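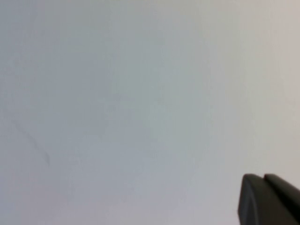 The letter from Cabello came on a Wednesday, tucked in with the ice bill, and the old man read the ice bill first because at least he knew what that one would say.

He had been selling fish at the Mulville hall since he was tall enough to see over a crate of haddock, and his mother had sold it from the same stall before him, number 78, between the eel people and the pillar with the bad drain. Now Cabello, which owned the hall and the wharf and had lately bought the parking lot too, was offering him 2000 dollars and a place in the new building at Wunari, out past the ring road, where there was no wharf, or any water at all that he knew of except what came down in the rain.

"It has loading docks," said his daughter, who had driven in early to help him open. She had read the letter twice and was now reading it a third time, holding it well away from the mackerel. "Twelve-foot ceilings. Drains that work, Dad."

"I like my drain."

"You've cursed that drain every day of my life."

"Well, yes," he said, and went on laying out the bream, heads all the same way, as his mother had taught him. "That's how I know I like it."

By five the buyers were in, stamping their boots and blowing on their hands, and there was no other talk up and down the rows. The eel people were going. They had grandchildren, and they were tired of carrying tubs up the steps (there were 9 steps, and every one was a different height). The big wholesaler, Plekis, had signed before anybody, and its men walked around looking cheerful and a little ashamed, like people who have eaten before coming to dinner. The woman who bought for the hospital kitchen said she would go wherever the fish went, and then she bought two boxes of whiting and stood there a good while longer than two boxes of whiting called for.

His daughter drove him out to see it when they had hosed down. It took most of an hour, and they shared a bag of rolls on the way and argued pleasantly over the radio. The new hall was very large and smelled of paint. A young man in a clean jacket gave them each a badge and walked them down a long aisle to a square of floor with tape around it and the number 1234 on a card.

The old man stood in the square. He put out his arm to where the scale would go, and then a bit lower, to where the knives would go, and he turned around to say something to the eel people and found himself looking at a fire extinguisher.

"Who's next to me?" he asked.

The young man looked it up on his tablet, and it took him some time. "It doesn't say yet," he said. "Did you have a preference?"

It hadn't crossed the old man's mind that a person could have one. He thought about it so long that his daughter took the last roll out of the bag and gave him half.

"Eels," he said finally. "On the left side. And if there's a drain that gives you any trouble, I'd take the one by that."

The young man wrote it down, every word, and asked him how to spell bream.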